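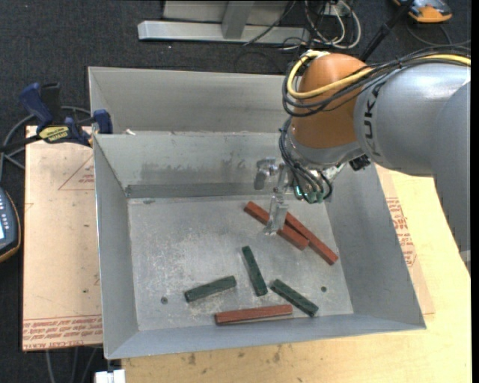
How to bring a bin-picking robot into a small workshop (and keep everyone on side)

We put our first picking arm to work in July, and I've been wanting to write this up ever since. At Flolton we pack blocks and bars into kits for schools and hobby shops, and for years the dullest job in the building was standing over a bin, fishing out one piece after another. It was hard on wrists and backs. Now an arm does most of the fishing, and the people who used to do it are doing far better things! If you're planning the same move, these are the steps I'd follow.

Step 1: Watch the job before you change it

Spend a couple of shifts beside the people who do the picking now. Mwende Rugemalira had done it longest, and in one morning she taught me more than the whole planning folder had. She never grabs the piece she sees first. She looks for the one with nothing lying across it, takes that, and lets the others settle. That became our picking rule, pretty much word for word.

Step 2: Tell people what happens to their jobs

Do this early, and put it in writing. We have 26 people on the floor, and every one of them got the same page: no one's hours would be cut, who would be trained first, and which tasks were going to change. Erasto Kimaro asked whether the pay grade would move up with the new duties. It was a fair question and we hadn't thought about it. It did move up, and I'd have that answer ready before you call the meeting.

Step 3: Start with a handful of pieces

Don't fill the bin on day one. Tip in a few blocks of the same shape, spread them over the floor of the bin and run the arm at its slowest setting. Clamp the bin down well – if it shifts even a little, your positions are off and you'll waste an afternoon hunting for the fault.

Once the simple picks are going well, try these:
Two blocks lying side by side and touching
A block right up against a wall
A block in a corner
One block resting on top of another

The walls and corners gave us the most grief. The fingers need room on both sides of the block, so allow plenty of time for this part.

Step 4: Teach the pendant to everyone who wants it

We trained 2 people first, Abenezer Araya and Mwende, and they trained the rest. Each person learned to stop the arm, back it out of the bin, clear a jam and start again, in that order. Keep everybody clear of the arm while it's running, and follow your own site's lockout steps before any hand goes in.

Step 5: Keep a misses book

Ours is a plain Wokitz notebook on a string. Whenever the arm drops a piece or comes up with nothing, whoever is on shift writes down how the piece was lying. Out of our first 4000 picks we had 849 entries, which sounds awful, but the same few problems came up over and over and we could fix them one at a time.

Step 6: Share out the new work

Picking time turned into checking time. Faraji Mfinanga now inspects finished kits and has redone the labels for the whole Simiyu range, something we'd been putting off for ages. Rotate the minding job too. Watching an arm for a full shift is tiring in its own way, and we swap at every break.

Next up for us is a second bin with mixed lengths. Mwende is already writing the picking rules for it.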